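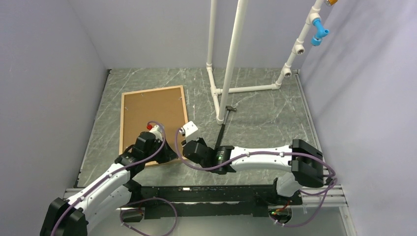
I signed up for the Clirkimville stair race in January, mostly to have something to train for before the outdoor season. It's 39 floors, one stairwell, and a finish line on a windy roof deck. I've done plenty of 10K road races and figured stairs would be a shorter version of the same kind of pain. They were a different kind.

These are my notes from training and from the day itself. I looked for something like this before I entered and only found posts by people who were much faster than me.

## Training

My own building has 12 floors, so that's what I used. I'd climb to the top, take the elevator down, and go again. The first week I managed two climbs before my calves quit. By April I could do six with the elevator ride as my only rest, and I was doing that twice a week, usually before 6 a.m. so I wouldn't be in anyone's way.

The rest of the week looked like this:

- One easy run, 40 minutes or so, flat
- One session of step-ups and lunges at home
- One longer hike if the weather let me

I tried the stair machine at the Purkitz gym a few times. It helped my breathing but it doesn't have landings, and landings turned out to matter. In a real stairwell you turn every eight or ten steps, always in the same direction, and your inside leg does a different job than your outside leg. After a month my left hip was sore and my right one was fine. I started doing extra side work on the left and it settled down.

The other thing I changed was my hands. I had been pumping my arms like a runner. Using the rail is allowed in most tower races, including this one, and pulling on it takes a surprising amount of load off your legs. My forearms were sore for a week when I first tried it. 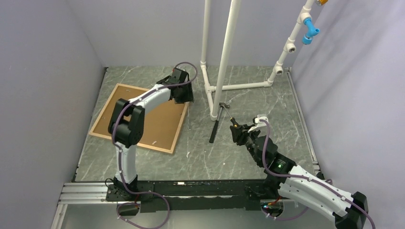
*Photo: Choi*

## Pacing

I went back and forth on whether to take one step at a time or two. Two at a time felt better at the bottom and terrible past the eighth floor. One at a time felt slow, but my heart rate stayed lower. In the end I planned to take two at a time for the first third, then switch whenever I needed to and not feel bad about it.

I also decided not to look at the floor numbers until I was past 20. That lasted until floor 4.

## Race day

Registration was in the lobby and took a couple of minutes. They gave us a bib, a timing chip for the ankle, and a bag with a towel and a Sternetti drink mix I haven't opened yet. There were almost 1,000 people entered, counting the relay teams, so starts were staggered a few seconds apart. My slot was 9:40.

I warmed up in the parking garage next door. If you do one of these, find a place to warm up where you can climb a little. Jogging back and forth on flat concrete didn't do much for me, and I could feel it on the first few floors.

The start was quick. You step on the mat, somebody waves, and you're through the door. I went out too fast, as I'd told myself I wouldn't, and by floor 10 I was down to single steps and holding the rail with both hands on the turns. The air in there was dry and a little dusty. Everybody was coughing by the middle floors, and I kept coughing until the next morning.

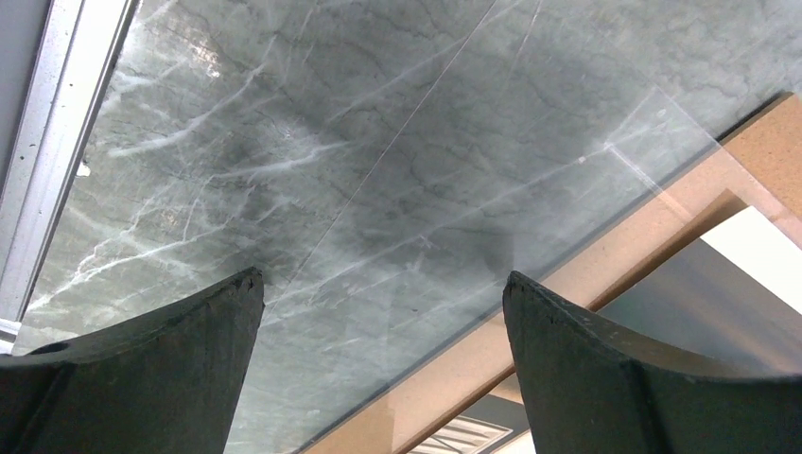
Passing was easier than I expected. Slower climbers moved to the outside when they heard someone behind them, and I did the same when it was my turn. There was water on floors 15 and 28. I skipped the first table and stopped at the second, which cost me time, but I don't think I'd have kept moving otherwise.

From 30 up I mostly looked at my shoes. I picked up the pace a bit on the last two floors once I could hear people cheering through the open door. Then there was daylight and a mat, and I sat down against a wall for a while.

My time put me a little below the middle of my age group. I had hoped for a little above it, and I think the first ten floors were the difference.

## What I'd change

I'd start slower. I'd wear thinner socks, because the stairwell was a lot warmer than the street. I'd bring gloves with some grip, since the rail was slick with sweat by the time my group went through. I'd also take a throat lozenge up with me, which a few of the regulars were doing.

My calves were fine after a day. My quads took four. I walked down the stairs at the train station sideways and let other people go ahead.

Entry for next year opens in the fall. I'm planning to do it again, and before then I want to find a taller building to train in. If you know of one near Clirkimville that lets the public use the stairs, leave a comment.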